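July, 9.40 am. Reuse shop, back store.

Donated tile weighed in this morning: 74 boxes off the Joltach van, 587 kg in all. Two boxes short on the docket – noted, not chased. Moved the Cullel paint to the lower racking and relabelled it.

Shelf prices for part boxes still not settled. Trying a flat rate by weight until the end of the month. 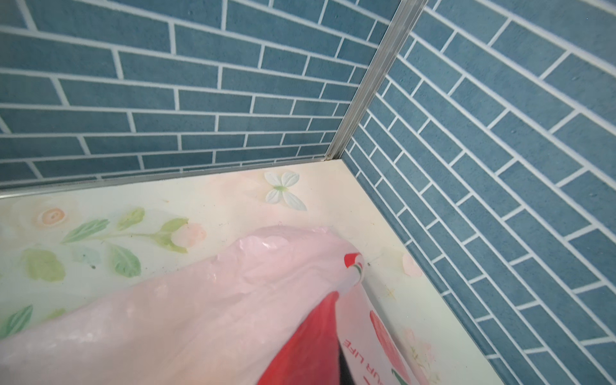 Zusow would sooner price part boxes by the piece, as people come in wanting six tiles to patch a kitchen and won't pay for a kilo.

Will run both on separate shelves and compare takings. Scales read 2 g high at 400 g, so reset before the afternoon shift.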